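Home | Working Groups | Minutes | Releases | Contact

Perception and Control Software Working Group
Minutes of the Regular Meeting
October 17, 2020
Recorded by Na-rae Do

Present: Geum-ok Sung (chair), Young-sook Seol (perception), Young-sook Heo (planning and control), Hwa-young Han (tooling), Na-rae Do (minutes)
Apologies: none received

1. Opening and approval of previous minutes

The chair opened the meeting and confirmed a quorum. The August minutes were approved with one correction: under item 4, the word "latency" should read "jitter." Ms. Heo asked that the corrected text be placed in the shared folder before the next release is tagged. Ms. Do will attend to it.

2. Matters arising

2.1 Time base. Ms. Han reported that the Hyun logger now writes a single monotonic time stamp for the camera stream and the finger-width stream. The older two-clock format can still be read but can no longer be written. Ms. Seol asked whether conversion scripts would be kept. Ms. Han replied that they would be kept for one further release and then archived.

2.2 License review. Nisico has returned the signed terms for use of the Horkotix planner in internal builds. The terms do not cover redistribution. The chair asked members not to include planner binaries in any package sent outside the group until the matter is settled.

3. Perception report (Ms. Seol)

3.1 Ms. Seol presented results from the tabletop clearing task recorded in a furnished home. The current set holds 1,819 segments that passed the automatic checks. A further 222 were rejected, the greater part of them for gaps in the pose track. She considered the rejection rate acceptable for a first pass but noted that the reasons given by the checker are too coarse to be useful. A segment with a brief gap at the start and a segment with no usable track at all receive the same code.

3.2 The segmentation model performs well on rigid objects and poorly on thin plastic. Members discussed the cause at some length. Ms. Seol's position is that the label guide is at fault, as it asks annotators to outline the visible surface without saying whether a transparent bag and its contents are one object or two. Annotators have answered the question in different ways, and the model has learned both answers.

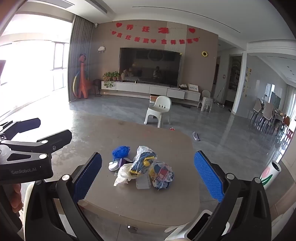
Figure 1. Mixed items on the table between the open fingers, including two plastic bags with items inside and a clear container near the front.

3.3 Ms. Heo stated that, for grasp planning, the bag and its contents should be treated as one object whenever they would be lifted together. Ms. Seol agreed in principle but wished to retain the inner outline as an optional second layer, for use in later work on sorting. It was agreed that the guide will define an outer "lift mask," which is required, and an inner "content mask," which is optional. The two will be stored as separate channels and will not be merged at export.

3.4 Reflections. The television in the room returns a reflection of the people and furniture opposite it. The person detector has on several occasions placed a box on the screen. Ms. Han suggested masking large dark planes before detection. Ms. Seol preferred to leave the input unchanged and to discard detections whose estimated depth disagrees with the plane fit. The chair asked that both methods be run on the same held-out segments and that the figures be brought to the next meeting.

3.5 Daylight. Strong light from the window causes the exposure control to settle late at the start of some segments. Ms. Seol requested that the first 29 frames of each segment be excluded from the pose evaluation. Ms. Heo objected that this would conceal a fault that the controller will meet in use — the robot does not have the option of discarding its first frames. After discussion it was agreed to report both figures, with and without the opening frames, and to label them plainly.

4. Planning and control report (Ms. Heo)

4.1 The Hunix control layer has been updated to accept a target finger width with each pose, in place of the earlier open and close commands. Replays on the bench arm are smoother at the point of contact. The change required a new field in the message definition, and clients built against the earlier definition will not connect. Ms. Heo apologized for the short notice and has added a version check which now refuses the connection with a clear message.

4.2 Grasp selection in clutter. The planner ranks candidate grasps by clearance and by the expected stability of the object. For crumpled packaging the stability term carries little meaning, and the ranking is decided almost wholly by clearance. The planner therefore favors whichever item lies nearest the edge of a pile, whether or not it is a sensible first choice. Ms. Heo proposed a third term, based on how much of the lift mask is hidden by other masks. Ms. Seol noted that this depends on the revised label guide under item 3.3, and that the work should be scheduled in that order.

4.3 Placement. Ms. Heo raised the question of open containers with dark interiors. The depth estimate inside such a container is unreliable, and the planner has at times treated the opening as a solid surface, stopping the hand above the rim. She proposed that the rim be fitted as a closed curve and that the space within it be marked as free down to a set depth. 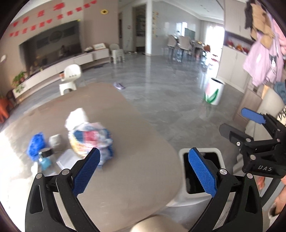
Ms. Seol supported the proposal but cautioned that the rim fit must tolerate partial cover by the fingers themselves. The hand model used for self-masking is drawn from the nominal geometry and leaves a thin border of finger pixels unmasked, chiefly along the pads. Ms. Heo will widen the self-mask margin and report any loss in grasp accuracy that results. The chair asked that the margin be exposed as a parameter and documented, with its default stated.

4.4 Two hands in view. Where a second gripper enters the view, the present self-mask does not apply to it, and the planner records it as an obstacle of unknown type. It was agreed that the second gripper should carry its own class label and should be excluded from the static map. Ms. Han pointed out that its pose is available whenever both streams are logged together and need not be estimated from the image. Ms. Seol will add the class; Ms. Han will supply the pose at export.

5. Tooling report (Ms. Han)

5.1 Review tool. The segment viewer now shows the pose track beneath the video, with gaps marked in a contrasting color. Reviewers may step from one gap to the next by keyboard. Ms. Do, who has been reviewing segments, reported that the change is welcome but that the viewer loses its place when a segment is re-coded. Ms. Han was aware of the fault and expects to correct it in the coming release.

5.2 Rejection codes. Arising from item 3.1, Ms. Han will divide the present pose-gap code into separate codes for a gap at the start, a gap in the middle, a gap at the end, and no usable track. Existing rejections will be re-run under the new codes. Segments with a start gap only may be trimmed and returned to the set, subject to a check by a reviewer.

5.3 Test coverage. The suite stands at 191 tests, all passing on the main branch. Ms. Heo observed that none of them exercises the export path with two hands logged. Ms. Han accepted the point and will add a case using a short recorded segment.

5.4 Storage. Members were reminded that raw streams are to be moved off the shared drive once a segment has been exported and verified. The chair noted that this has been raised before and asked that the move be done by script. Ms. Han will prepare one — it will report what it intends to move and wait for confirmation.

6. Decisions

6.1 The label guide will be revised to require a lift mask and permit a content mask.
6.2 Pose evaluation will be reported with and without the opening frames.
6.3 The second gripper will be given its own class and left out of the static map.
6.4 Planner binaries will remain internal pending settlement of the redistribution terms.

A motion to freeze the Hunix message definition until the next release was put by Ms. Han and seconded by Ms. Seol. Ms. Heo asked that corrections to comments and field descriptions be permitted during the freeze. The motion was carried as amended.

7. Action items

Ms. Seol: revise the label guide; add the second-gripper class; compare the two reflection methods.
Ms. Heo: prototype the rim fit; expose and document the self-mask margin; draft the hidden-area term for grasp ranking.
Ms. Han: divide the rejection codes; correct the viewer fault; add the two-hand export test; prepare the storage script.
Ms. Do: file the corrected August minutes; circulate the revised guide for comment when received.
Ms. Sung: write to Nisico regarding redistribution.

8. Other business

Ms. Do asked whether segment titles should follow the task name or the room name. Opinion was divided, and the item was deferred.

The date of the next meeting will be circulated by the chair. There being no further business, the meeting was adjourned.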